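Why Metal Gets Hot Faster Than Wood

Heat is energy that moves. It always travels from a warmer thing to a cooler thing, and it stops when both are at the same temperature. How quickly it travels depends on the material.

Everything is made of tiny particles that jiggle all the time. When something is heated, its particles jiggle harder and bump into the ones beside them. Passing heat along in this way is called conduction.

Metals are good conductors. A material that passes heat slowly, such as wood, cork or wool, is called an insulator. Many cooking pots use both kinds: metal for the base and an insulator for the handle.
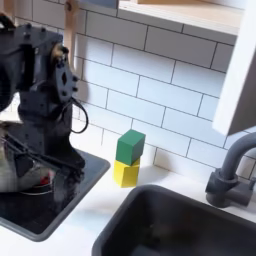
A toy-style kitchen counter.

Air is also an insulator if it is kept still. A wool sweater holds many small pockets of air, and these slow the heat leaving your body. Double windows work the same way, with a layer of air or another gas between two sheets of glass.

Try it: the butter test

You need a metal spoon, a wooden spoon, a mug, butter and an adult to pour the water.

Put a small dab of butter near the top of each handle. Press one dried pea into each dab. Stand both spoons in the mug. Ask the adult to fill the mug halfway with hot tap water, and wait 5 minutes. Write down which pea slides first.

Use spoons of the same length – a short spoon carries heat to the top sooner and the test will not be fair.

Words to know

Conduction: heat passing from particle to particle.
Conductor: a material that lets heat through easily.
Insulator: a material that slows heat down.

Written by Kalkidan Moges for the Endlow Science Pages, sheet 47. Last checked 2018-01-04.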